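The White Box

My aunt left me her vanity box and 52 small keys in a biscuit tin. None of the keys belonged to the box. It has no lock, only two drawers with gold knobs and a mirror inside the lid.

She bought it from a shop called Noma, in the year when she still sang at the Flesero Hotel. Every evening before she went on, she opened the lid, put something sweet beside it and did her face. I was a child and was allowed to sit with her if I did not speak.
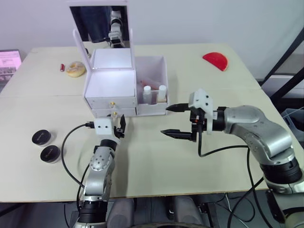

The box with its lid up, and the donut on its left.

I opened it again in June, at a long pale table. I bought a donut at the Domeo bakery and laid it down where she would have laid hers. Next to it I stood the little red thing that I had carried in my coat the whole winter. The two bottles I put in the side part. I was not sure about their order, so I changed it 3 times and then I stopped.

The mirror was darker than I remembered. In my memory it was full of lamps and of her bare shoulders, and she looked at me in it without turning her head. "Is it straight?" she would ask, and I would nod, although I did not know what should be straight.

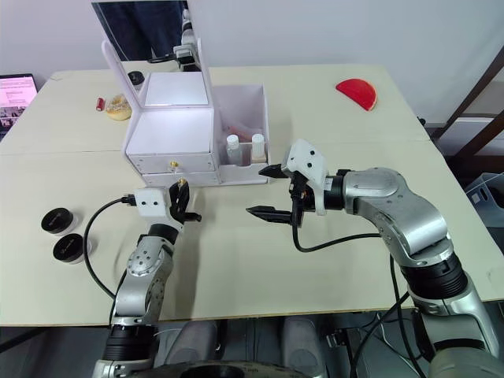

Two white bottles, side by side in the open bin.

I did not want to pull the drawers. As long as they were shut, there could be a letter in them, or the ticket for the night boat to Shboul, which she always said she had kept. 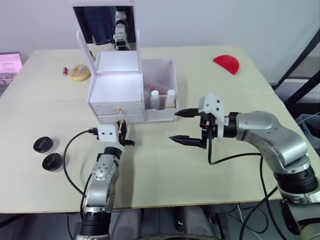

She was 70 when she told me about that boat. A man had waited for her on the deck with two coats, one for him and one for her, and she had stayed in her dressing room with the lid open and listened to the horn. Then she finished her mouth and went down to sing.

I took hold of the upper knob. It was smaller than my fingertip remembered. Outside somebody was calling a dog, and I waited until the dog had come, and then I pulled.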